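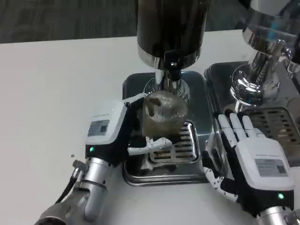 *Grinder station, left hand holding the mesh cup under the spout.*

# Pelden Coffee Counter

Recordings of a two-handed robot working at the coffee counter in the Maillard staff canteen. Ikis collected them to study how the counter job changes when a robot takes over part of the drink making. Version of 10 May 2020.

## Contents

- 359 episodes, 2,466 clips
- head camera video and joint positions for both arms
- one shift note per session, written by the counter staff

Episodes cover holding a cup or mesh cup at the grinder, moving between the grinder and the espresso machine, and setting things down on the table. Clips with a failed grasp are kept and marked `fail` in `clips.csv`.

## Work at the counter

Before February the counter had two people on each morning shift. One made drinks and the other took orders, filled the milk fridge and cleared trays. The shift still has two people. Drink making is now shared with the robot, and the person who used to stand at the grinder refills beans, checks the grind and steps in when a cup is placed badly.

Staff reported less wrist strain and more interruptions. Several said they missed talking to customers while making a drink. Two asked for a stop button on the order side of the counter, and it was added. Pay grades did not change during collection. The 7 staff who wrote shift notes agreed to their release.

The hand covers differ between clips. Check the `hands` column before training on close views of the fingers. Glass cups are tagged `glass`.

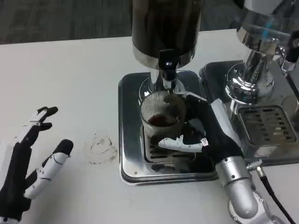
## Known limits

- One counter and one table height.
- Shift notes are short and some are blank.
- No audio.
- The notes come from a small group and should not be used to estimate staffing needs elsewhere.

## Related

Trisamau, the loader for this set, reads both folders and skips clips without joint data. Its default cache holds 3,000 frames.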